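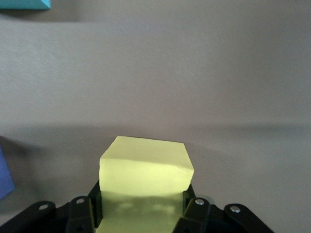 Home | About | Sewing Room | Small Projects | Archive | Contact

Foam, foam and more foam

17 May 2024

So I finally did the window bench. If you've been reading for a while you know I've been complaining about that bench since we moved to Norenbridge, and you also know that my usual approach is to buy the supplies, put them in the closet, and then complain some more. Well, the supplies came out of the closet!

I ordered the foam from Gralleck, the upholstery place out past the feed store. They'll cut to size if you ask, but I wanted to do the cutting myself (I had visions of saving a fortune) and came home with one enormous slab folded over in the back seat, trying to unfold itself at every red light. Before I committed to the slab I asked for a handful of sample cubes, and I'm so glad I did. You can't tell a thing about foam from a label. You have to squeeze it, let it go, squeeze it again, and then sit on it in the middle of the kitchen floor while your family steps around you.

I love the limey yellow-green one. It's a pale, cheerful sort of color that will never be seen again once the cover goes on, and I find that a little sad. It has a small notch in it near one corner edge, and it makes no difference at all for testing. The edges on these are nice and soft too, so they're pleasant to fiddle with while you're on hold with the dentist.

My squeeze test, if you want to try it at home: press from both sides, not from the top, and hold it there while you say the alphabet. Then let go and watch the sides. A good firm foam comes right back. The cheap stuff I used on the dining chairs years ago would come back eventually, sort of, like someone getting out of bed in January. I did all my samples that way and wrote S, M or F on a sticky note for each one. Then the sticky notes fell off. I did it all over again.

Cutting the slab was the part I dreaded. I tried scissors (no), then the bread knife (better, but wavy), and then I borrowed my neighbor's electric carving knife, and oh my goodness. Like butter! Draw your line on both sides with a marker, keep the blade straight up and down, and don't push. I pushed on the first cut and it wandered off the line, so the left end of the cushion has a bit of a lean. It faces the wall. We're fine.

Cleanup took longer than the cutting. Foam crumbs stick to socks, the cat, the inside of the vacuum hose and, somehow, the butter dish. Put a sheet down first. I'll be finding little bits until Thanksgiving.

The cover fabric is a heavy striped cotton from Mac Giolla, on the clearance shelf, and I got the whole piece for 30 dollars. I washed it before cutting, and it shrank more than I'd planned for, so there will be a seam along the back where I had to add a strip. I've got the zipper pinned in and that's as far as it goes for now. The zipper foot has gone missing and I've already looked in the button tin.

If anybody has tried the Mirkance spray adhesive for sticking batting to foam, tell me in the comments how bad it smells. I have 2 cans of it in the garage and I'd like to know whether to do it on the porch. Leftover foam is in a bag by the back door, and I'm thinking a kneeling pad for the garden next.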